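Home builds > Arms and grippers > Skadik arm on the kitchen counter, now doing laundry (sort of)

hexnut_harbor
Original poster
Been lurking since September while I put this thing together, and I finally have something worth posting! It's a Skadik arm, the kit version, with a homemade wrist and fingers I printed in yellow because yellow was what I had on the spool. Controller is a Renard board that came out of a box of parts at our shared shop. The goal is one folded shirt. I don't care if it takes all evening, I want to put a shirt down flat and come back to a folded shirt.

Where I am so far: it can find an edge, come straight down, close, and lift a fold. Getting it to carry that fold over and set it down neatly is another story. Out of the last 13 tries, 5 ended up as something I'd call a fold. The rest were more like a napkin after a big dinner.

Fingers are hollow with square windows in them so they flex a little. Black pads on the outside. Happy to share the files once I fix the mounting holes, which are off by a hair.

oldbeltdrive
Nice. Which way do the fingers flex? If the tips splay when they close you'll lose thin cloth every time. I fought that for a whole winter with tea towels.

hexnut_harbor
They splayed a lot on the first set. I thickened the wall nearest the tip and made the lower window bigger, so now the bend happens lower down and the tips stay shut against each other. Night and day on cotton. Still no good on anything slippery.

mrs_solder
I'm going to be the grump here. Two fingers is the wrong tool for cloth. You can pick a fold up, sure, but the minute you drag it you get a tent with wrinkles fanning out from it, and you spend the rest of the program smoothing what you just wrecked. A wide flat paddle you slide under the layer does it in one move.

oldbeltdrive
A paddle needs to get under the layer first. On a hard counter, how?

mrs_solder
Thin edge, shallow angle, slow. I've got one cut from a plastic report cover and it gets under a T-shirt most of the time.

hexnut_harbor
Most of the time is better than me, ha. But I want the same hand to do socks later, and a paddle can't do socks. I did try a flat plate early on and it mostly pushed the shirt across the counter like a snowplow.

looseleaf_servo
Counter friction is your real problem if you ask me. Polished stone is slick and the whole garment wants to come along for the ride. Put down a felt mat or an old blanket. I use a Nevasard desk mat under mine and it cut my dragging way down.

hexnut_harbor
Tried a bath towel. The gripper picked up the towel too. Every single time, both layers, very proud of itself. I'm sticking with the stone for now because the tips can press right down on it and only get what's on top.

mrs_solder
That's fair, I'll give you that one. How hard are you pressing?

hexnut_harbor
Not measured in any proper way. I lower until the motor current jumps, then back off a touch. On the Renard that reads 323 on a bare counter, and I stop a bit before it with cloth down. No idea what unit that is and the manual isn't telling.

looseleaf_servo
Raw counts, I'd bet. Don't trust the number after the motors warm up, mine creeps. Zero it again every few runs.

hexnut_harbor
Oh, that would explain why the late evening runs go worse. I'd been blaming myself. Will do that Thursday when I get the counter back.

oldbeltdrive
Any picture from the wrist cam? I want to see how much fabric you're getting in the tips. People always grab too much.

hexnut_harbor
Sure! Light blue one, soft cotton kind of stuff, top part already folded over. I'm going for the stitched band along the lower fold.

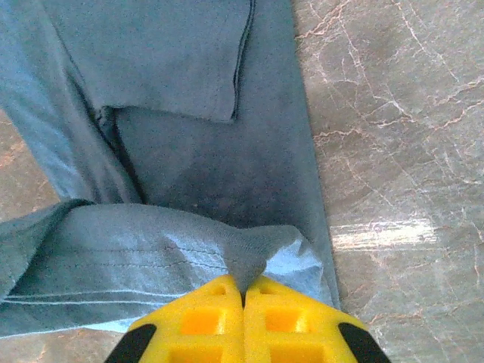 Wrist cam view, tips closed on the lower fold

oldbeltdrive
That's a smaller bite than I expected, good. And the tips meet nicely. I'd still try moving over so you aren't pulling from one point with all that cloth hanging off to the left.

mrs_solder
There's my tent! Look at the fabric bunching up at the pinch. Paddle.

looseleaf_servo
It's one pinch on a big piece of cloth, of course it wrinkles. Two arms would fix it. Not that I'm telling anyone to buy a second arm.

hexnut_harbor
My wallet heard you and left the room. I do like the idea of a second pinch, though. Grab, move a little, let go, grab further along, move a little. Slow as anything but it's only code.

mrs_solder
Watch the glare on that stone too. If your edge finder goes by brightness, that white streak next to the cloth is going to fool it sooner or later.

hexnut_harbor
It goes by color, mostly, but it does get jumpy near the shiny spots. Maybe I'll just turn off the overhead light and try a lamp from the side.

pocketgear
Jumping in to ask what frame rate you're saving. I have the Navickas wrist mount and my card fills up after 2000 pictures, so I'm wondering if I'm saving too often.

hexnut_harbor
I only save when the fingers close or open, plus a handful during the move. You don't need the whole trip down. Start a thread for the Navickas one, I'd love to see how the cable is routed because mine snags on the elbow.

pocketgear
Will do, need to take it apart anyway.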